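Sotville – Guia de preparação e acondicionamento de vestuário

Secção 3. Calças e calções com bolsos de chapa

3.1 Âmbito

Esta secção aplica-se a peças de tecido plano com bolsos aplicados, palas e costuras reforçadas. As malhas, as peças forradas e os tecidos revestidos seguem a secção 8. O procedimento destina-se às bancadas de dobragem dos armazéns de Sondness e Banley e parte do princípio de que a peça já passou pela lavagem e pela secagem.

3.2 Material necessário

Bancada lisa, desimpedida, com largura superior à da peça aberta.
Escova de cerdas macias ou rolo adesivo.
Saco de plástico translúcido, referência interna 899.
Etiqueta de lote e marcador.
Pano seco para limpar a bancada entre peças.

Nota. Nas peças pretas ou cinzento-antracite, a superfície da bancada deve ser mais clara do que o tecido. As costuras feitas com linha da cor do pano distinguem-se mal sobre fundo escuro.

3.3 Inspeção antes da dobragem

1. Abrir a peça sobre a bancada com a frente para cima. Fechar o botão e o fecho de correr.

2. Esvaziar todos os bolsos, incluindo os laterais. Levantar cada pala e introduzir os dedos até ao fundo.

3. Verificar as costuras laterais de cima a baixo. Um ligeiro franzido junto ao pesponto é aceitável. Pontos saltados ou linha solta obrigam a separar a peça para reparação.

4. Verificar os cantos dos bolsos. São os pontos que suportam mais carga e onde o desgaste aparece primeiro. Canto gasto sem abertura: registar e prosseguir. Canto aberto: separar.

5. Remover o cotão. Escovar no sentido do fio, da cintura para a bainha.

Cuidado. Não usar rolo adesivo sobre a etiqueta de composição nem sobre costuras com linha solta.

3.4 Assentamento dos bolsos e das palas

As palas enroladas nas pontas são a causa mais frequente de volumes irregulares na pilha. Devem ser corrigidas antes da primeira dobra.

1. Esticar o tecido por baixo do bolso com a palma de uma mão.

2. Com a outra mão, alisar a chapa do bolso a partir da costura superior, em direção aos cantos inferiores.

3. Baixar a pala e pressionar a orla durante 8 segundos. Se a orla voltar a levantar, passar a ferro pelo avesso, à temperatura indicada na etiqueta da peça.

4. Repetir no bolso oposto.

Nota. Nos modelos Shakya, a pala é mais comprida do que a boca do bolso. É normal que ultrapasse a costura lateral quando a peça está dobrada.

3.5 Dobragem

1. Sobrepor as pernas, costura lateral sobre costura lateral. Os bolsos laterais ficam um sobre o outro.

2. Puxar o gancho para dentro, de modo que a linha exterior fique direita.

3. Dobrar da bainha para a cintura, em 3 partes iguais. Nos calções, dobrar uma só vez.

4. Alisar do centro para as orlas. Pregas baixas e largas saem com a mão. Vincos marcados exigem que a peça seja reaberta e o procedimento reiniciado no passo 1.

Cuidado. Não comprimir a dobra com o antebraço ou com objetos pesados. A costura do bolso inferior fica marcada na perna de cima.

3.6 Acondicionamento no saco

1. Colocar o saco na bancada, junto à peça, e afastar as duas faces do plástico.

2. Introduzir a peça com a cintura virada para o fundo do saco.

3. Expulsar o ar com a mão aberta, do fundo para a boca. Não fechar enquanto houver tecido preso na abertura.

4. Dobrar a boca para trás e aplicar a etiqueta de lote.

5. Empilhar até 17 sacos por caixa. No caso de peças com bolsos volumosos, alternar a orientação das cinturas.

Cuidado. Manter os sacos vazios fora do alcance de crianças. Risco de asfixia.

3.7 Referências visuais

Bolsos e costuras em tecido escuro.
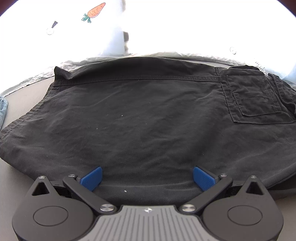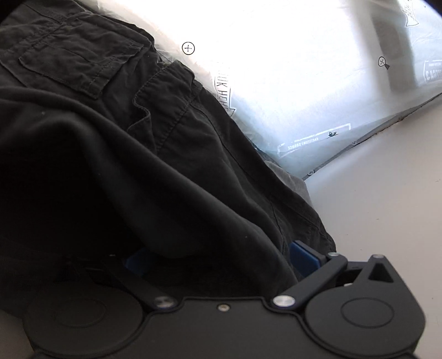 Observação recebida do armazém de Banley: no passo 3 de 3.4, convém deixar arrefecer a pala antes de dobrar. Quando dobramos logo a seguir ao ferro, a ponta volta a enrolar dentro do saco e temos de abrir tudo outra vez. Também pedimos que o passo 5 de 3.6 indique um limite inferior para as calças de bolso duplo, porque a caixa cheia não fecha sem forçar a tampa.

A indicação sobre o arrefecimento passa a aplicar-se a todas as bancadas. O limite por caixa mantém-se até à revisão de março; entretanto, se a tampa não assentar sem pressão, retirar o saco superior e iniciar nova caixa com o mesmo número de lote.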